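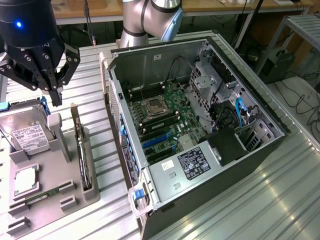

boltcounter
Abernathy says the open day changed his mind about automated PC refurbishing. I'd like to know what it changed it to, because I stood there most of the afternoon and came home with the same opinion I took in.

Posted 2018-06-26

mossy_relay
Was this the Trestus one, at the Sanasby building? I missed it. Did they put a RAM stick in or just talk about it?

boltcounter
Same one. A lot of talk. The fellow at the table said the cell had done 996 cycles since it was set up. I asked how many of those were clean and got told the November report would cover it. So, no number.

Nikura
You're being hard on them. Memory is fussy work even by hand. You have to line up the notch and then push harder than feels right. I'd sooner watch a slow real attempt than a slick video.

boltcounter
Sure, but every part sits in its own slot in a fixture before the arm goes near it. Drive here, CPU there, RAM in a long groove. Who loads the tray? A person. That same person could have the stick in the board before the arm gets going.

Nikura
For one machine, yes. Try 2000 of the same model off an office lease.

tin_hat_larry
I do lease returns for a living and they are never the same model. You get two that match and then one with a different drive cage and a cable stuffed across everything. Cables are what I'd want to see it deal with.

mossy_relay
Did anyone ask about cables?

boltcounter
I did. "Next phase." The CPU socket too - bend one pin and there goes your savings.

Nikura
Fair on the socket. I still think the tray is fine for a first go, and I'll be at the next one.

tin_hat_larry
If you go, bring them a dusty tower out of somebody's basement and ask them to start with that.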